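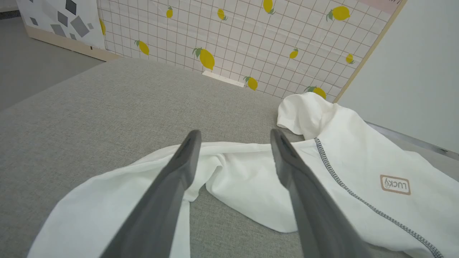 Home Browse Topics Laundry & Linens Ask Sign in

How do I get white cotton pajamas white again?

My mother gave me a white cotton pair years ago and I love them dearly, but over time they've gone a sad sort of dishwater color – mostly at the collar and cuffs. I wash them warm with the regular Stevetti powder, and we have pretty hard water here in Sitska, if that matters. I tried bleach once in February and I could swear the collar went yellower! I'd hate to give up on them, so any advice at all is welcome.

Aaliyah MacLeod
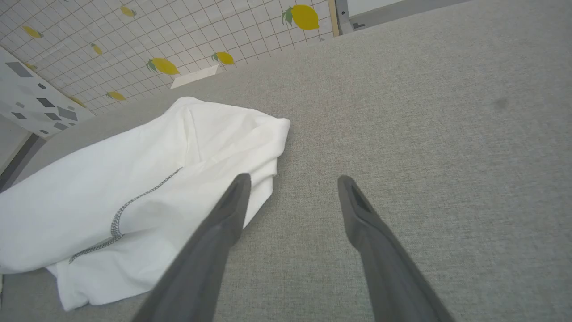
Gagnon52 here, and please put the bleach away, dear. Body oils and bleach don't get along, and the collar is where all your face cream ends up. Rub a little plain dish soap into it and leave it half an hour. Then soak the whole set overnight in hot tap water with a scoop of oxygen powder (check the tag first, some trims don't care for heat). My sister's nightgowns took two soaks, so don't lose heart after one. With hard water I'd add washing soda too, and run an extra rinse – leftover soap makes things gray all by itself.

irkov_m
just buy new ones, mine were 4 dollars at a yard sale. or hang them in the sun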